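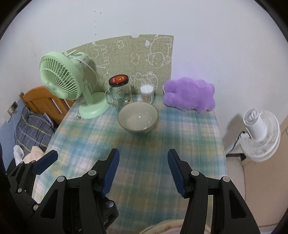 *Table with the plaid cloth on, bowl and jar out.*

I bought the Miltance table fan in March, on sale, after reading a page of glowing reviews that all seemed to have been written on the day the box arrived. I waited until the first sticky spell before making up my mind. It's okay. I'm not sure it's more than that.

The box promises "whisper quiet." On low, fine. On high I have to turn the radio up, and there's a faint tick that comes and goes – my old Huda never did that, and it lasted 13 summers. The box also says the breeze reaches 16 feet. At the stove, well short of that, I can barely feel it.
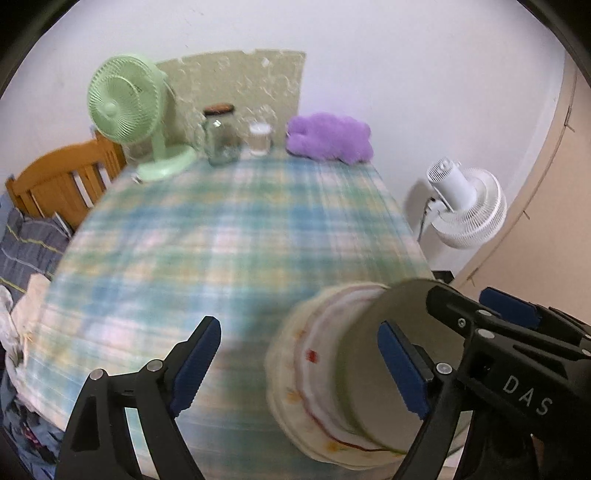 *The fan in its usual corner of the table.*

Cleaning is my main complaint. The manual wants the grille wiped every month, but getting it off means undoing a clip that feels ready to snap. It took me 15 minutes the first time and I said some things. The cord is short too, so plan on an extension.

What I do like: it starts up on low every time, and the timer keeps good time. For sleeping next to, I'd spend more. The Zamora costs a bit extra and my sister's is a lot calmer at night.

Three stars out of five. I'd go to two if the clip breaks, and I kind of expect it to.

**Comments**
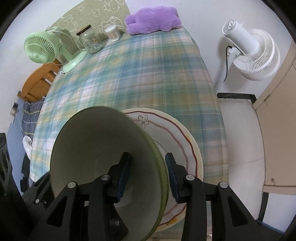 Bahman Taheri: Mine ticked too, and tightening the nut behind the blades fixed it for a few weeks. Then it came back. I sent it in under warranty and the new one does the same thing, so I wouldn't bother with the paperwork. The clip has held up so far.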